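Pasine hand-held gripper kit, anyone bought one?
Forum: Automation > Kits and Services > Buying advice

gumleaf_servo
We're a two-bench workshop thinking about the Pasine kit. You get a pair of hand-held grippers, the marker cubes, mounting bits and a year of their processing service, for $3,000 before shipping. Sales rep was lovely, which worries me. Anyone here got one out of the box and doing something useful?

torque_wench
Had ours since September. Hardware is decent. The manual was translated by someone with a grudge. Budget an afternoon for calibration and a second afternoon for redoing the calibration once you've found page 41.

gumleaf_servo
What's on page 41?

torque_wench
The bit where they mention the cubes have to be registered left and right before you do anything else. It's after the warranty section.

Vlasta Nikolaidis
I've been running the kit on table-setting tasks, so mostly crockery. A few notes while they're fresh.

Grip is good on anything with a rim. Plates are fine if you come in low and don't get ambitious. The jaws will chatter on glazed stuff if you squeeze too hard, and your forearms will let you know about it by lunch. I do short sets now and have a cuppa between them. Keep the cubes pointing somewhere sensible. It's easy to roll your wrist the way you would with a real plate in a real kitchen, and then the software sulks and bins the whole take.

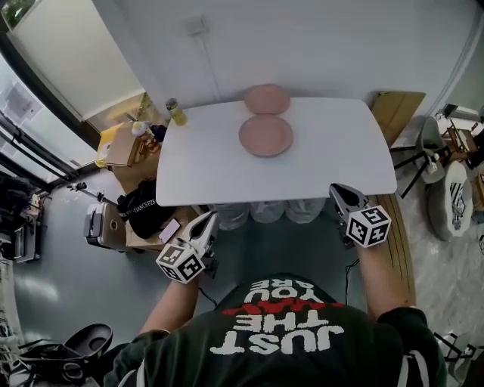 The service side is where I'd haggle. Processing is quick enough, but rejected takes still come off your monthly allowance, and the rejection message is "quality", full stop. Quality of what? My posture? I wrote and asked, and got a link to the manual.

Femmont_fan
Bit harsh. Any service is going to charge for compute whether your take is good or not. Femmont does the same and at least Pasine answers emails.

Vlasta Nikolaidis
They answered with a link to the manual, mate.

Femmont_fan
That's an answer.

benchmonkey
I sent mine back. Cable on the right gripper kept catching my sleeve and I was sick of it. Also don't agree about the grip being good. On cutlery it's hopeless, you end up chasing a teaspoon across the bench like a kid with chopsticks.

torque_wench
You need the soft pads for cutlery. They're an extra.

benchmonkey
Of course they are.

gumleaf_servo
Any of you taped the cable down? We'd be doing small boxes and jars, no teaspoons.

Vlasta Nikolaidis
I wear short sleeves. Cheapest upgrade going. Jars are all right up to the width of the jaws, past that you're hugging them with both hands and it looks ridiculous.

wustton_dave
Has anyone compared with the Wustton set? Dearer, but the processing runs on your own machine so you can reject your own work for free.

torque_wench
Tried a loaner. Heavier in the hand, nicer trigger. Their software crashed on me 2 times before morning tea, so I wouldn't call it a clear win. If you've got someone in the shop who enjoys reading log files, go Wustton.

gumleaf_servo
We have someone who'll do it while complaining. Might ask both for a trial and see who blinks on price. Do the soft pads come in one size?

torque_wench
2 sizes. Neither is labelled.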